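About Felten Seat & Trim

We re-cover motorcycle seats. We also rebuild the foam under them, straighten the pans under the foam, and now and then talk a customer out of diamond stitching on a touring bike. If your bike has a seat and you have stopped enjoying it, you are our kind of person.

The shop is on the ground floor of the old Urkemside feed store, where the loading dock is the right height for rolling a bike straight in off a trailer. We would love to say we picked the building for that. We picked it for the rent, and found out about the dock when the first customer showed up with a sidecar rig and no ramp.

Who we are

Olga Calado started the business after 21 years of sewing boat cushions, a trade in which everything is white, everything mildews and the customer is always on vacation. Her own bike at the time had a seat that had been covered by a previous owner using house curtains and a staple gun. She fixed it over a weekend, rode it to work, and came back out at lunch to find a note on the tank asking who did it. The note is still on the wall. The guy who wrote it is still a customer, although he has been told he can't have a discount forever.

Olesia Pylypenko joined two years later and does the foam. She came from orthopedic shoes, and she will ask you questions about your hips that you may not have been asked before. Answer them. She has strong views on gel inserts, most of which she'll share while you are sitting on one.

Felten was the name painted on the door when we moved in. It was nicely lettered and it would have cost money to take off. Calado Seat & Trim was the plan, and we have a box of business cards that say so if anyone needs a bookmark.

What we make

Most of what leaves the shop is a standard re-cover in vinyl or leather, with new foam where the old stuff has gone to crumbs. Past that we do solo seats for bobbers, two-up seats for people who would like to stay married, and full café humps, which look fantastic and are comfortable for as long as it takes to get to the café.

The Zimus is our own design. It's a low, stepped saddle for older twins, built on a steel pan we have made for us, and it bolts to the factory mounts. You don't need to cut the frame. People have cut the frame anyway, and then called us. We've built 1428 of them so far, each one stamped with its number on the underside of the pan, and we keep a ledger of where they went. If you bought a used one and want to know who broke it in for you, send us the number.

We also sew tool rolls, grip wraps and tank straps, mostly from hide that is too small or too oddly shaped to sit on. 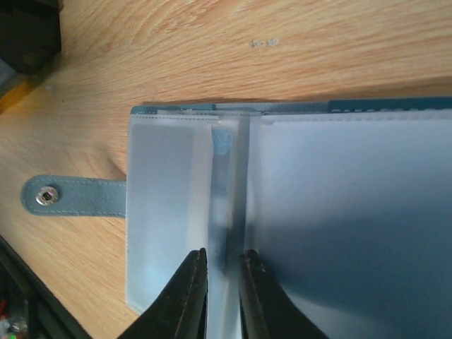

Photo: Felten Seat & Trim

How it works

Take your seat off and ship it to us, or ride in and wait. Waiting takes 6 hours for a plain re-cover if you've booked ahead. There is a couch, and the coffee is free and tastes like it. Custom shapes take longer because you'll need to come back for a sitting, when Olesia puts you on the bare foam and draws on it with a marker until both of you are happy. Wear the pants you ride in.

We ask for half up front and half when you've sat on it. Stitching that lets go gets fixed at no charge for as long as you own the bike. Damage by cats is a separate conversation.

What we don't do

Cars. We did one once, a small one, and it was in the shop from spring until the customer's patience ran out. We don't do paint or exhausts either, and we don't have an opinion on your handlebars, unless you ask Olga, in which case you should set aside some time.

We close for the whole of July. That's prime riding weather, and we are aware of how it looks. Get your seat to us before then or enjoy the one you have.

Visiting

The dock door is around the back, past the grain scale, and it's open from 8 a.m. If it's shut, knock hard. The sewing machines are loud and Olga listens to the radio over them.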